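Living with a concrete floor, one winter in

We moved into the ground floor flat in the old Aoki building last spring, and the question I get asked most by people who visit is whether the floor is cold. So I'm writing it all down in one place and I'll send people the link.

The short answer is yes, in the mornings. The longer answer depends on which room you're standing in and what you have on your feet.

The building was a print shop before it was apartments. When they converted it they kept the slab, patched it, ground it down and sealed it. Our unit has no basement under it, just gravel and dirt as far as I know. The listing said "polished industrial floors throughout" and I remember reading that and thinking it sounded easy to clean. That part was correct.

The first few months we didn't think about it at all. In July it was the best thing in the apartment. We have one window unit, in the bedroom, and we ran it maybe a third as much as we did at the old place. The cat moved off the furniture in June and spent the summer stretched out flat in the hallway. I ate lunch sitting on the kitchen floor more than once.

Then it got cold outside and the slab went with it, slowly. What I didn't understand about concrete is how far behind the weather it runs. We had a cold week in the fall and the floor felt fine. The week after that was mild, and that was when my feet started to hurt at the sink. By December I'd figured out that the floor was always telling me about last week.

What we tried

The first thing was slippers. I had a pair of thin ones with a felt sole, which are no good on concrete. The cold comes right through. What works is a thick rubber sole with some kind of lining. I bought a pair from Nistard for $29 and I've worn them every day since the fall. My husband bought the same pair after two weeks of saying he didn't need slippers. Buy a half size up if you wear socks with them.

The second thing was a rug for the living room. I'd put this off because I liked how the bare floor looked, and because rugs big enough to matter cost a lot. We ended up spending $449 on a wool one from Colov, which is more than I've ever spent on something to walk on. It's a flat weave, dark blue, and it goes under the sofa and comes out to where the TV stand starts. On its own it helped some. The real change came when I went back and bought a proper felt pad to go under it. If I had to choose I would get a cheaper rug and a good pad. The pad also stops it from sliding, and a rug on sealed concrete slides like you wouldn't believe. I went down on one knee the second day we had it and had a bruise for a while.

We didn't cover everything. The kitchen has a foam mat in front of the sink and nothing else, and the hallway is bare because the front door opens over it with hardly any clearance. I measured that after buying a runner, so the runner is now in the closet.
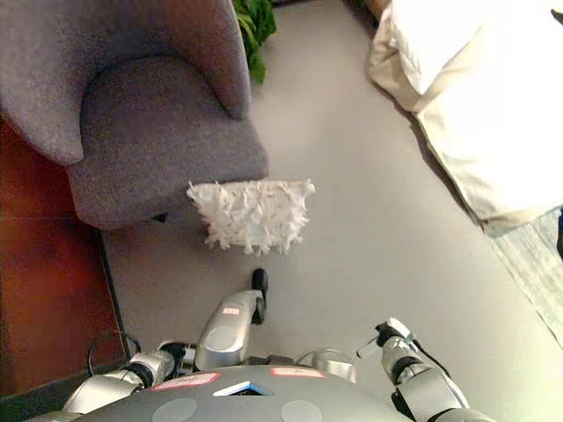 Photo: Zhiqiang Zou

The third thing was draft stopping, which I should have done first. A lot of what I was calling a cold floor was cold air moving along the floor. I found this out by accident when I was lying down to get a pen from under the sofa and felt a breeze on my face. It was coming from the bottom of the patio door. I put foam tape down both sides and a sweep on the bottom, which took one evening and cost $13 in materials. The difference at ankle level was bigger than the difference from the rug. I did the front door the next day.

The old weatherstripping on the patio door had to come off before the new stuff would stick. It had gone hard and came away in little pieces. I used a plastic scraper and rubbing alcohol, and it was the slowest part of the whole job. Don't skip the alcohol. My first strip went on over the old glue and peeled off by the next morning.

What didn't work

I bought a small electric heated mat for under the desk. It was fine for a while and then one side stopped heating. I sent it back and the replacement did the same thing. I didn't try a third. I now keep a folded wool blanket under the desk and put my feet on that, and it does nearly as well.

I also read on a forum that a fan set low, pointed up, would mix the warm air down. We ran one in the living room for several days. All I noticed was the noise.

Somebody in our building had interlocking foam tiles all over their place, wall to wall. I went up and walked on them, and they were warm. They also smelled, and she told me she has to lift them every couple of weeks and wipe underneath. I didn't want another chore.

Cleaning

This is where the floor earns its keep. I sweep most days and mop once a week with warm water and a small amount of neutral cleaner. The one I use is from Zutero and a bottle lasts months. No vinegar. The building manager was very firm on that when we signed the lease, and she was right, because the previous tenant left a dull patch by the stove where he'd used it on a spill. You can see it from the side when the sun is low.

Oil is the other thing. If you drop oil, get it up right away. The sealer gives you some time but it isn't forever, and we have one spot near the counter the size of a dime that I've given up on.

Dust shows more than I expected. On wood you don't see it until it gathers in the corners, but on a pale, smooth floor you see every bit of lint and every hair by the afternoon. With a cat that means a lot of sweeping. I bought a wide dust mop, the kind they use in school hallways, and I can do the whole apartment before the coffee is ready.

Things I drop

Everything breaks. At the old place we had wood floors and a glass had a fair chance of surviving a fall. Here it has none. We've lost five glasses, a mug I liked, the lid of the good casserole and one phone screen. I've switched us over to the short heavy tumblers for everyday use and put the stemware on a high shelf. The mat at the sink has saved a couple of plates.

It's also loud. Chairs scrape. I put felt pads on all the kitchen chairs, the stick-on kind, and they wore through or picked up grit and started to scratch. The ones that screw or nail in are better. I've had those on since the fall with no trouble so far.

And it's hard on your legs. If I cook for an hour without shoes my knees know about it. I'm 23 years past the age when I could stand on anything all day. Slippers help here too.

The money part

People also ask if our heating bill went up. It did, compared with the old apartment, but the old apartment was on the third floor with heated neighbors on every side of it, so I don't think that's a fair test. What I can say is that the bill after the door work was lower than the bill before it, and the weather was colder. We kept the thermostat where it was.

I did ask the manager about in-floor heating, since two of the units at the back have it. Those were poured new during the conversion. Ours is the original slab and putting heat in would mean raising the floor, so it isn't going to happen while we're renting.

Would I do it again? I think so. The summer was good enough to make up for a lot, and most of the winter problems were door problems. If you're looking at a place like this, go in the morning and take your shoes off. Check the bottoms of the doors while you're down there. Ask what's under the slab and what they sealed it with, and get the name of the sealer in writing, because you'll want it when you buy cleaner.

I still need to do something about the bathroom. There's a small mat by the tub and then a long cold walk to the sink. I've been looking at cork, but I haven't found a piece narrow enough to let the door close.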